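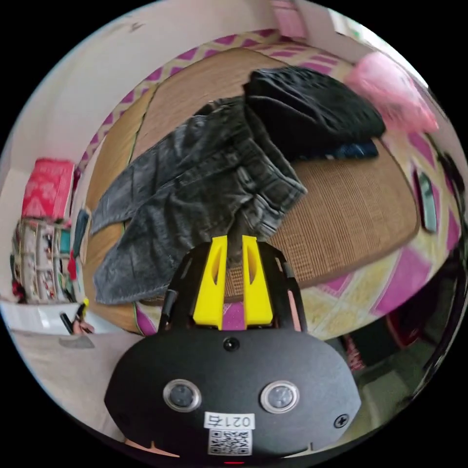 A folding mat is a woven sheet laid over a bed or floor as a surface for sorting clothes. Sellers claim it keeps denim from creasing, which is doubtful: jeans dropped on a mat, with a folded black garment beside them, can crumple as they would on any sheet. Augustina Acheampong's survey of 16 households found no benefit. 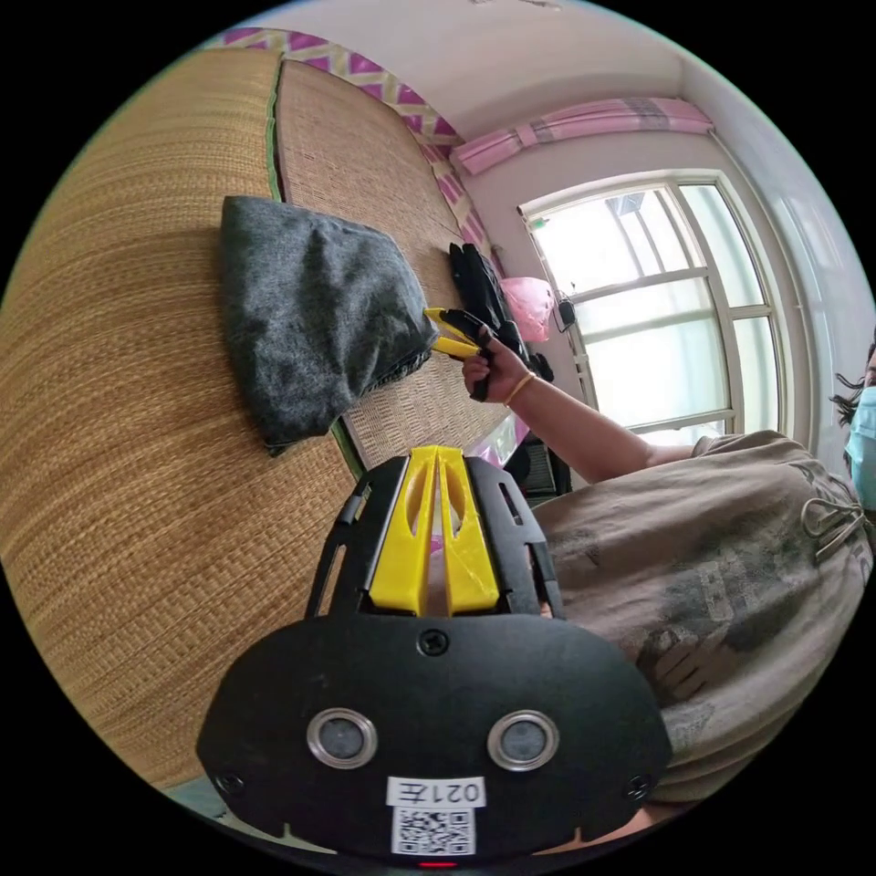

2 min read

Some mats have panels joined by a green fabric strip. Claims that the seam guides folding remain untested.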